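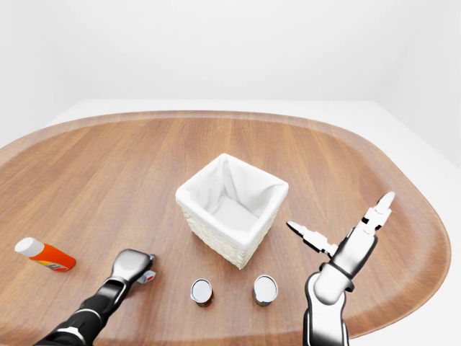 plumjam replied:
Linen every time for proving, I'd say. Cotton tea towels stick like mad once the dough gets past a certain wetness, and then you're scraping your lovely loaf off with a spatula and swearing at it.

overnightoats wrote:
Well, that's me told! I've been using an old cotton tea towel since August and had put all the tearing down to my shaping. I do 510g of strong white from Erach (the farm shop, not the one on the bypass), 400g of water and a good dollop of starter, overnight in the fridge. Half the time it turns out fine and half the time the top comes off with the cloth.

crustypete wrote:
510 of flour and 400 of water is a wet dough for anyone. I'd drop the water before spending money on linen. Try 350 and see if it still sticks.

overnightoats wrote:
But I like the big holes :(

crustypete wrote:
Butter falls through big holes.

plumjam wrote:
Don't listen to him, he makes bricks (lovely bricks, Pete). Rice flour is what you want, half and half with ordinary, rubbed right into the weave. I keep a jam jar of it ready mixed. And don't wash the liner every time – just shake it out, dry it properly and hang it somewhere airy. Mine gets a wash when it starts to smell like a pub.

Marrowfat97 wrote:
Hmm, not sure about never washing. I left mine and it went grey and spotty in a fortnight. Binned the lot, basket included. Now I rinse in cold water after every bake, no powder, and it goes on the radiator. Rice flour yes, agree completely. Semolina works too if you don't mind a bit of grit.

plumjam wrote:
I didn't say never! But was yours put away damp? Our kitchen is bone dry so maybe I get away with it.

Marrowfat97 wrote:
Probably, yes. It lived in the cupboard under the sink.

teacakes_and_tv wrote:
Does the shape matter, by the way? I've got a round one from Plenach and everything comes out like a flying saucer. Wondering about a square or oval one for sandwiches.

crustypete wrote:
Flying saucer is overproved, nothing to do with the basket. Cut an hour off.

plumjam wrote:
Or the basket's too big for the dough. If you're only making a small loaf with 200g of flour it'll just spread out and sulk. Oval is nicer for slicing though, I will say that.

teacakes_and_tv wrote:
It is a very big basket.

overnightoats wrote:
Update, 18 hours in the fridge, same wet dough (sorry Pete), rice flour rubbed in like plumjam said. Came out in one piece! A bit pale underneath but I think that's my oven. Still going to look for some linen at the weekend.

crustypete wrote:
Try it with less water once. Just once.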